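Three months ago I moved to Standinville for work, and since then many people from home ask me the same thing: is it hard to find a place to live there? I always say yes, but the full answer is longer, so I write it here.

In my first week I looked at seven apartments. The cheapest was 789 a month, without heating, and the kitchen was in the same room as the bed. The man from Conneely, the rental agency, was polite and told me there were already up to 50 names on the list for it. I thought he was saying this to make me hurry. Later my colleague Clodagh Scanlon told me it is normal, and that she waited more than a year for her own place.

What surprised me most is how much is being built. On my bus to work I pass two big building sites, and both have signs with happy families on them. But when I asked the price, these homes were for sale only, and a person with a new contract like mine cannot get a loan from the bank.

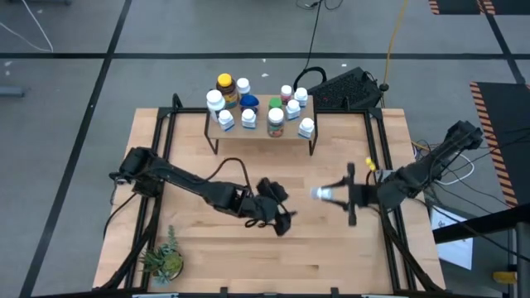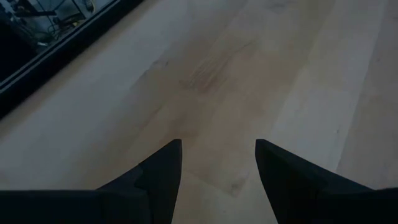

In February the town held an evening meeting about the old Irkau land, near the river. I went with Clodagh. The plan is to put rental homes there, and a part of them should be for people with normal salaries. One speaker, Eoin Fahy, asked a very simple question - who decides what is a normal salary? The answer was long and I did not understand all of it. I looked at the other people and I think my English was not the problem.

I don't want to only complain. In my country we have also waited many years for housing programs, and every election there is a new one with a new name. At least here the papers of the plan are public and you can read them in the library. I read the first part. The drawings are nice, but I could not find when the building work will start.

For now I rent a room from Dymphna, a retired nurse, who has a small garden and a very old cat. My contract with her ends in summer. If you know of something near the bus line, please write to me.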